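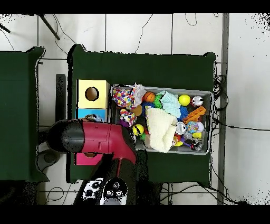 The sorting setup on the green tables, bin full and three color-topped boxes alongside. Photo: Plamex

CURNPORT, 2026-05-24. Plamex is now taking orders for Serra, its rental sorting service for small toy libraries and resale shops. Arm, gripper, software, setup visit. One monthly bill. The pitch is simple: tip a mixed load of donated stuff in a tray, let the arm pick it into boxes.

Price is 800 dollars a month with a 20 day trial. Twelve-month contracts get a discount, no figure yet. Support by phone, weekdays only.

The demo load was a mean one. Spiky rubber balls, crumpled muslin, polka-dot cloth bunched up over everything else. Soft things are where pickers like this get in trouble, and Plamex isnt claiming otherwise. The spec sheet lists cloth as "supported, reduced speed." Hard balls and blocks go at full speed. How much slower is reduced? Not on the sheet. We asked, will update.
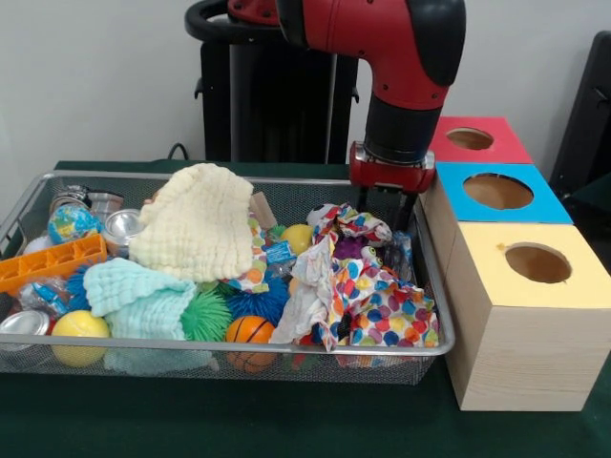 Liliana Russo would like to see the cloth number in writing before she signs anything, and she told us the monthly price only works for her if the trial covers a busy week. Her shop takes in 200 mixed items on a normal Saturday. She also wants to know who pays for worn gripper fingers. Fair question. Plamex says fingers are included for the first year, after that it's 40 dollars a pair.

The main rival is Disosell, which sells its kit outright and leaves teh setup to the buyer. No rental option there so far.

First Serra installs are due in the fall, Curnport area only. Shops further out go on a waiting list until February. Sign-up form is on the Plamex site, and it asks for table size and floor plan, so measure first.

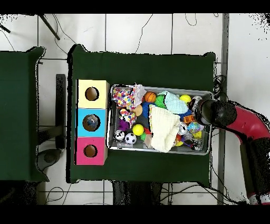
Serra's red arm over the right side of the tray, with cloths and balls still to sort. Photo: Plamex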